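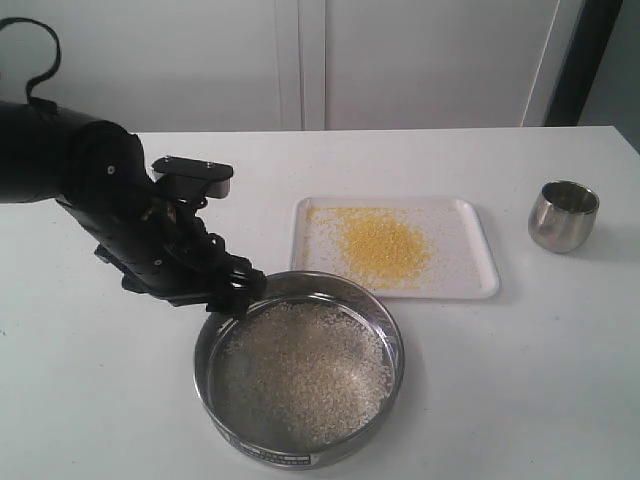
Visit to the grain handling cell at Filstead, February 2023

Five of us went over from Pandlow to see how Filstead set up and look after their sieve handling cell. We are due to put in a similar one, so the visit was mostly about upkeep. Liam McGrath met us at the front desk and handed us over to Peiyu Tan, who runs the cell day to day.

The cell is small. It is one black arm with a multi-fingered hand, working over a white tabletop. The arm takes hold of a round stainless-steel sieve by the rim. Peiyu had pale grain in the sieve for us, a tray of small yellow grain behind it and a little steel cup off to the right. The cup is for pouring trials, which they are still working on.

Setting up

Most of our morning went on this. The arm is taught its positions with an empty sieve first and then with a full one. The grip point is on the left rim, and the fingers have to come together over the edge at a downward angle. If the hand comes in too flat, the lower fingers touch the wall before the upper ones have closed, and the sieve slides away across the table. Peiyu let Faustine Baudry try teaching the point herself. It took her four tries.

Shiny steel gives them trouble. The rim reflects the table and the fingers, and the overhead camera used to find the edge in the wrong place. They dimmed the lights, which made it worse. Now they keep the room bright and even and take the edge from the outside wall of the sieve. Peiyu said it has been fine since January.

The cable

The cable leaves the top of the arm in a wide loop. We asked why it was not clipped down along the arm like ours. They had it clipped at first and it wore through at the second clip after 57 shifts. The loop needs more room behind the arm, so the table was moved out 20 centimeters from the wall. Ruairí Brophy measured the space we have at Pandlow when we got back and we can just manage the same.

Daily and weekly care

The start-of-shift check takes one person a few minutes. They wipe the table, open and close the hand with nothing in it, and look between the finger joints for grain. The fingers are ribbed and the smaller grain gets into the grooves. A soft dry brush gets it out. Compressed air is not allowed near the hand, as it drives dust further into the joints.

Once a week they check the bolts on the wrist bracket with a torque driver and mark each one with paint. The bracket came loose last year and the grip point drifted a little every day before anyone traced it. The log book showed 1,742 picks between the last check and the repair. They had spent most of that time changing the camera settings.

Repairs

Fingertips are the main spare part. They are swapped on the bench, with the hand taken off at the bracket, and the grip point is taught again afterward. Filstead buys theirs through Postent and the last order took 68 days to come, so they now hold two full sets. Éabha Hayes has asked Postent for a price for us.

We did not see a fingertip swap, as none was due. Peiyu has offered to call us when the next one comes up.

To follow up

Ruairí will send Filstead our table drawing so they can look at the cable room.
Faustine to write up the teaching steps from her notes.
Éabha to check whether our sieves have the same rim width. If they do not, we will need to borrow one from Filstead for the first trials.

Lunch was in the canteen across the yard. Parking is behind the building, and you need to give your plate number at the gate.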